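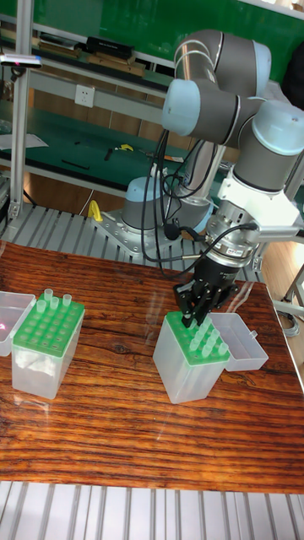 Notebook, tip handling cell
February, started 9.20

Purpose of today: go through the draft good practice sheet from Jernitz line by line with the arm running, and mark which rules we keep. I have read it twice at my desk and liked it less the second time. It has 11 rules. Most of them read as if they were written for a palletiser and then had the word "pallet" swapped out.

Task is the usual one. Pick a tip from one rack, carry it over, put it in the other rack, go back for the next. Lids open on both boxes throughout. Program is the Stendico sequence from last month with our own offsets on top.

Rule 1. "The work area shall be clear of all items not required for the task."
Fine as far as it goes. Doesn't say where the work area stops. Is the green bench behind the base inside it or not? The arm can reach some of it if you ask it to. I tidied nothing on that bench this morning because the rule doesn't tell me to, and I suspect two of us would draw the line in two different places. Keep, but we need a drawing with a boundary on it. A sentence won't do.

Rule 2. "Containers shall be fixed or located by a fixture."
We break this one. The boxes stand on the tabletop and get placed by eye against marks in the setup note, and the table is varnished, so there isn't much to stop them creeping if a finger catches a rack. Every argument I've had about bad placement in this cell comes back to whether the box moved or the offset was wrong, and we can never tell afterwards. Of all 11 this is the one I'd pay for. Saragih quoted 185 for a pair of locating plates. Ask again, ask whether that includes the open-lid clearance, because the first drawing they sent had nowhere for the lid to go.

Rule 3. "Lids shall be removed prior to automated handling."
No. Ours are hinged and forcing them off wrecks the hinge. Open flat is enough provided the lid's footprint is treated as an obstacle. Rewrite.

Rule 4. "Approach and retreat shall be vertical within 90 mm of the container."
Where does 90 come from? No source given. I asked for one in January and got the same sentence back in a different font. Vertical approach is obviously right with a rack of upright tips, you'll flatten the neighbours otherwise, but 90 is a number from someone else's machine. A tip is much shorter than that. I would rather write it as tip length plus a margin, then measure the margin. Left at 90 for now so that today's notes match the draft.

10.45, stopped for coffee and to re-read rules 5 to 8.

Rule 5. "Grip force shall be the minimum required for secure transport."
True of every gripper ever sold and therefore no use to whoever is on shift. How does the operator know it's the minimum? Nobody reduces force until something drops, they set it where it holds and leave it there. What I'd accept is a written procedure: start low, raise one step at a time until the tip survives the carry, go one step up, write the figure down here. Then it's a rule somebody can check.

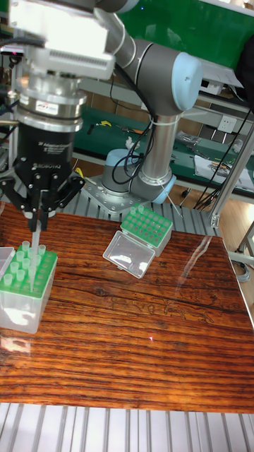
Rule 6 is worse. "The operator shall confirm correct grip before each transfer." Confirm how? By looking? From where I sit a tip held slightly off vertical and a tip held straight look the same until one of them meets the edge of a hole. And if a person has to look at every single one then I don't see what we've automated. Proposal is to strike it out and replace it with a pause and check at the first pick after any change to offsets or fingers, and a check by the program for the rest. We have a force reading at the wrist. The sheet never mentions using it, which makes me wonder whether the author had one.

Caution to self: I don't yet have numbers to show that the force reading can tell a good insertion from a poor one. I believe it can. Believing it is what I'm complaining about in the sheet.

Rule 7. "Cables shall be secured along the full length of the arm."
Full length is wrong for anything with a wrist that turns. Tie too close and you pull the connector out at the far end of the rotation. There has to be slack at the wrist. How much slack is the actual question and the rule dodges it. Ours loops out a fair way and I'd like it shorter, though not today. Suggested wording: tied along the links, free loop at the wrist, loop checked at both ends of travel by slow jog before a new program is run at speed.

Rule 8. "Speed shall be reduced when persons are present."
Keep. No quarrel. Would like it to say reduced to what.

12.10. Gutarberg's comments on the draft came in while I was writing. They want a rule 12 on tip contamination, with gloves for anyone loading racks. Reasonable for a live assay, overkill for handling trials where the tips never see liquid. If it goes in, it goes in as a separate section for live work. I am tired of sheets that try to cover everything and end up ignored whole.

They also quote 915 transfers "without incident" at their site. No definition of incident. Does a tip that leans in its hole count? Does a retry count? If the program retried and got it second time, I'd call that an incident and I'm fairly sure they didn't. Asked for the log. Until it arrives that figure stays out of our report.

Rules 9 and 10, both about emergency stop, checked against our own cell instructions. No conflict. Keep word for word.

Rule 11. "Any deviation shall be recorded."
Keep, and start obeying it. I leafed back through this notebook and there are whole weeks where the offsets changed and the only evidence is a different number on the next page.

Revised order of checks for our cell, draft, to be argued about:

1. Boxes on marks, lids fully open, lid positions entered as obstacles.
2. Slow jog over both racks, watching the wrist cables.
3. First pick with pause. Look at the tip from two sides before letting it carry on.

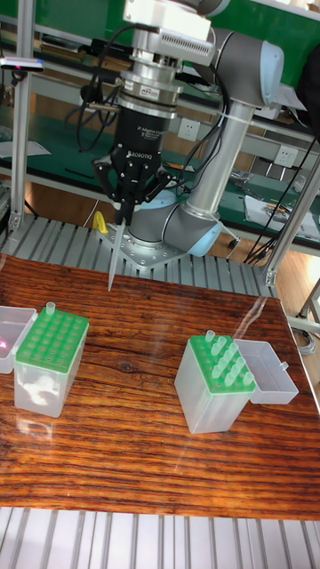
4. First place with pause. Don't touch the tip. If it leans, write it down before correcting anything.
5. Run on. Every retry goes in the log as a retry, including the ones that come good.
6. At the end, check both boxes against their marks again and note any shift.

Step 6 is there to settle the box-or-offset argument without waiting for Saragih.

To do
- Send marked-up sheet back to Jernitz, rules 2 to 7 with comments. Ask for the source of 90 again.
- Boundary drawing for rule 1.
- Force readings for good and leaning insertions, enough of each to be worth plotting.
- Shorten wrist loop, then repeat step 2.
- Gutarberg log, chase if nothing by March.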